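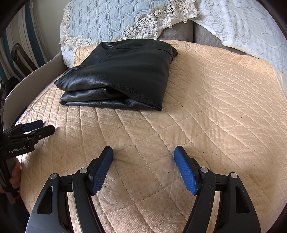
Dakent is a document conversion program used to move files from older word processors and page layout packages into current formats. It was written by Tzu-hsuan Kan and first released in 2000 by Brosel, a small software firm based in Illcombe. The first version handled 10 input formats and ran only from the command line.

The program works in two stages. It reads the source file into an intermediate form called Lui, which records headings, tables, footnotes and character styles separately from the text. A second module then writes the output file. New formats can be added at either end without changing the other, and Manuela Piras added support for spreadsheets in this way.

Dakent can process single files or whole folders. In batch mode it keeps a log of every item it could not convert — usually embedded drawings or fonts with non-standard encodings. The log uses numbered messages, of which the current manual lists 341. Message 3461, left over from an earlier numbering scheme, still appears when a file is locked by a password.

A graphical version was later prepared by Kwan-ho Ko. It offers a preview of the converted page but leaves out some of the command-line options, including the one for setting the order of fallback fonts. Macros are not converted in either version.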